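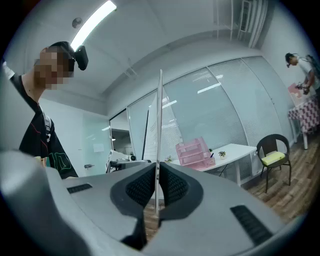

When will water bills in Trudach switch from quarterly to monthly?

The first monthly bill covers January usage and will be mailed in the first week of February.

The Trudach Water District confirmed the schedule in a notice dated Dec 19, 2018. The change applies to all 1,138 residential accounts. Commercial accounts have been billed monthly for several years and keep their current cycle.

The switch depends on new meters. The older mechanical units had to be read at the curb, and a full reading route took most of two weeks, so quarterly billing was the practical limit. The replacement units, supplied by Platent, store an hourly reading and transmit it once a day to a receiver on the Espiritu Street water tower. The district had 745 of them installed and reporting by the end of October. Homes still on mechanical meters will get an estimated monthly bill, corrected each quarter against a manual reading, until their unit is replaced.

Iwona Witkowska, the district's operations manager, said the remaining installations are on the older streets east of the tower, where many meter boxes are shallow and have to be rebuilt before the new unit will fit. "The meter takes twenty minutes. The box can take a day," she said. Crews will stop work when the ground is frozen and resume in spring.

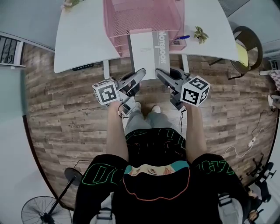
Rates are not changing. The usage charge stays the same per 1,000 gallons, and the fixed service charge will be divided by three and applied each month. Customers who pay by automatic withdrawal do not need to sign up again, but the withdrawal date will move to the 7th of the month. Paper bills remain free.

The billing software is also new. Stotix, the contractor that handles the district's customer accounts, moved the records to its current system in the fall. Account numbers now have two extra digits at the front. Payments sent through a bank's bill-pay service with the old number will still be matched by hand through the spring, though posting may be slower – the district asks customers to update the number before the first monthly bill.

One feature that some residents asked about will not be ready at launch. The new meters can flag continuous flow, usually a sign of a running toilet or a leak on the house side, but the automatic notice to customers is still being tested. Po-yen Ng, who is managing the data work for the district, said the first test settings produced too many false flags from drip irrigation and water softeners. The threshold has been raised and will be checked again over the winter. In the meantime, office staff will review the list of flagged meters and call customers when the flow looks large.

A final quarterly bill for October through December will go out in January as usual. Customers may receive that bill and the first monthly bill within a few weeks of each other. The two cover separate periods, and both are payable by the due dates printed on them.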